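Grollum two-arm tabletop kit, bought on a small budget: was it worth it?

Posted in Reviews, March

I run the numbers for a small kitting shop called Sedside. We put school and office supplies into cases, shrink the cases, and send them off to people who resell them. Margins are thin. When our distributor, Skistach, started pushing the Grollum two-arm kit as a way to "take the boring part off your hands," I said no twice. The third time Bahman Asadi, who owns the place and signs the checks, said yes for me.

So this is a review by somebody who didn't want the thing. Keep that in mind.

What you get for the base price is two small arms, two orange-fingered grippers, a controller, and a software license for the first year. You do not get a table. You do not get mounts that fit a normal table either, and the clamps Skistach sold us separately went on the invoice under "accessories" next to a line for freight that I had to call about. You also need a computer good enough to run the software, and the quote described that as "customer supplied." I'd have liked that in larger type.

Our test job was the plainest one we have. Open pencil case in the middle, a glue stick on one side, a marker and an eraser on the other, and everything ends up in the tray. A new hire learns it before the first coffee break.

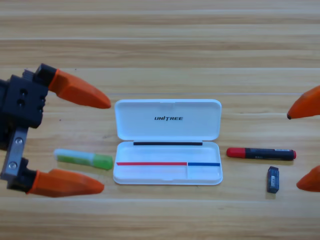 The sales deck says setup takes a morning. Ours took three weeks, and I'm counting only the days when someone was working on it. Most of that was teaching. You walk the arms through the job again and again, and each run gets saved. The manual suggests 200 runs per task. We did 243 before Sandrine Delaunay, our line lead, was willing to let it go on its own, and every one of those runs was paid time. Put that in your budget. It's nowhere in theirs.

If you change the product, you teach again. A fatter glue stick counts as a change. So does a different case. Skistach's rep told me the software "generalizes," and maybe it does in a bigger shop with more data. I asked for a customer I could call and I'm still waiting on the name.

Now the good parts, because there are some. The grippers are simple, and the fingers come off without a fight. Replacement fingers cost $37 a pair, a fair price compared with what I've seen quoted for other brands. The arms are quiet. Sandrine likes that the open jaws are wide enough that you don't have to line up every item perfectly before a run, though she also says she lines them up anyway.

The eraser is the part I'd warn people about. It's small and we stand it on end, and that leaves very little to aim at. The marker is easier. Flat on the table, long barrel, plenty to hold.
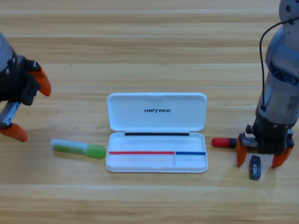 Right arm with the marker, eraser still to go.

Speed is where my spreadsheet falls apart. On a good day the kit does one case in the time Sandrine does four. The answer I always get is that it can run all night. Fine, but somebody has to put out the glue sticks. A feeder would fix that – the one they recommend is made by a company called Dong, and it costs more than one of the arms. Now you're pricing a different project.

We ran 1408 cases through it before I wrote this. I won't give a success rate, as we changed the layout halfway and the two halves don't compare. I'll say that we still check every case by hand, and that checking was supposed to be one of the savings.

If you're planning a purchase like this, ask for a written quote that covers mounts, freight, the computer, and the second year of the license. The second year is the one that stung. Then take your own hours for teaching, at what you really pay people, and add them to the same page. Ours came out higher than the hardware.

Would I buy it again? For the line, no. As a way to find out what automation would cost us, before spending real money on a full cell, I can almost make the case, and Bahman makes it louder than I do. He wants a second kit. I've asked him to wait until the license renewal comes in.

Two and a half stars. The half is for the spare parts pricing.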